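Housekeeping Practice, Unit 4: The Guest Bathroom
Handout for the June group, Herton house

Please read this before you come to the practice room. It is short, but it contains the details that students often forget.

1. The towel
The hand towel hangs folded over the bar, with the fold on top and the two lower edges at nearly the same height. Take it by the two upper corners and pull gently outwards. If you pull from the bottom, the towel slides down and you must begin again. Look also at the hem – a towel with loose threads goes into the mending bag at the end of the shift and a new one comes from the shelf. In Herton we use towels of 600 grams per square metre. They are thick, so they make a bump on top of the bar. Press it flat with the hand.

2. The basin and the counter
First move everything that stands on the counter, also the flowers. Wipe from the back edge to the front, then the basin from the rim down to the drain. On stone we use only the Grokunon cleaner, 50 ml in one bucket. Never use vinegar on marble. The tap is cleaned last, with a dry cloth, because a black matt surface shows every drop.

3. The toothpaste
A tube which belongs to the guest is lifted, the place under it is wiped, and the tube goes back to the same side of the basin. Hold it near the cap and close the cap if it is open. Do not squeeze the tube to make it look tidy. The small tubes from Nultudlow are ours, and these we replace when they are less than half full.

4. The floor
The floor is the last task. Begin at the far corner and go backwards to the door. Pay attention to the space under the cabinet – dust collects behind the feet.
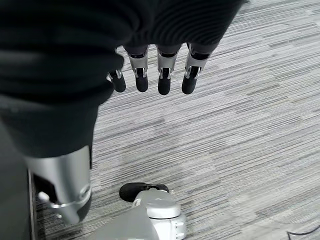
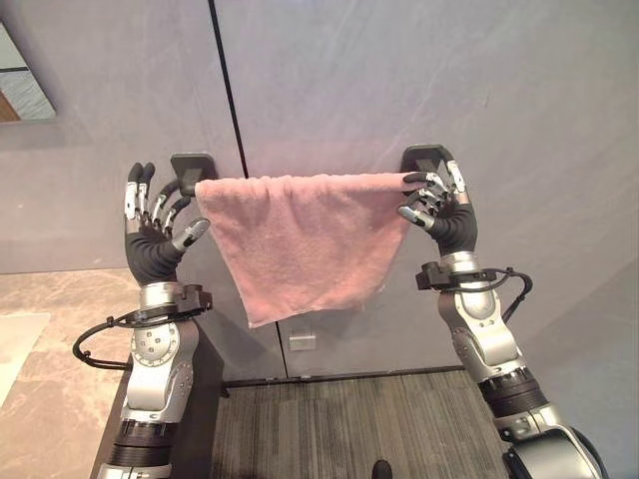
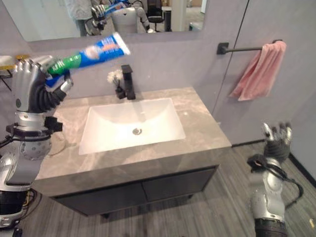
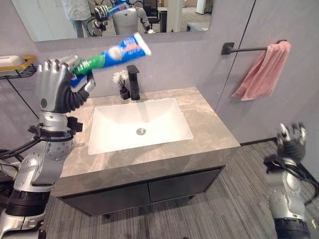
A remark from Chauvin, where they have 288 rooms to prepare, was that the towel should be straightened only after the basin is finished, as one always touches it again with the elbow. For a narrow bathroom I find this correct, and you may change the order of parts 1 and 2.

Back to top | Herton Housekeeping Course, room 428 | Contact the course office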